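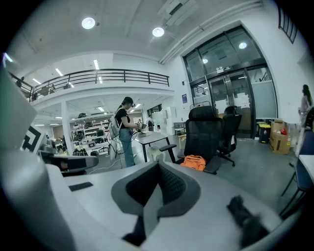

Rascombe, le 4 mai 2023

J'ai récupéré ma caution. Enfin, une partie : 600 euros sur les 1 000 versés à l'entrée. Comme plusieurs lecteurs m'ont écrit depuis mon billet de janvier, je note ce que j'ai fait.

L'état des lieux de sortie ne signalait qu'une trace au mur de la cuisine. L'agence Marinho a pourtant retenu la totalité de la somme, en parlant de « remise en peinture complète ». Aucun devis joint, aucune facture. J'ai d'abord téléphoné, ce qui n'a servi à rien. Ensuite j'ai envoyé une lettre recommandée avec accusé de réception, en demandant les justificatifs et en rappelant la date de remise des clés.

La réponse est arrivée 17 jours plus tard : une facture de 357 euros pour le mur, et 43 euros de « frais de dossier » que rien ne prévoyait dans le bail. Le reste m'a été viré dans la foulée.

J'ai montré le tout à Ilham El Khatib, juriste, qui tient une permanence gratuite à la mairie. Selon elle, les frais de dossier sont contestables et la facture aussi, vu que la peinture n'était déjà pas neuve à mon arrivée - c'est écrit dans l'état des lieux d'entrée. Elle m'a conseillé de saisir le conciliateur avant de penser au tribunal. Le formulaire est parti hier.

Si vous êtes dans le même cas, gardez vos deux états des lieux et les enveloppes avec le cachet de la poste. J'avais jeté la première, il a fallu que je retrouve le numéro de suivi dans mes mails.

Je remettrai un mot quand j'aurai la date du rendez-vous.

Llinos

© Llinos Voyle - Me contacter - Haut de page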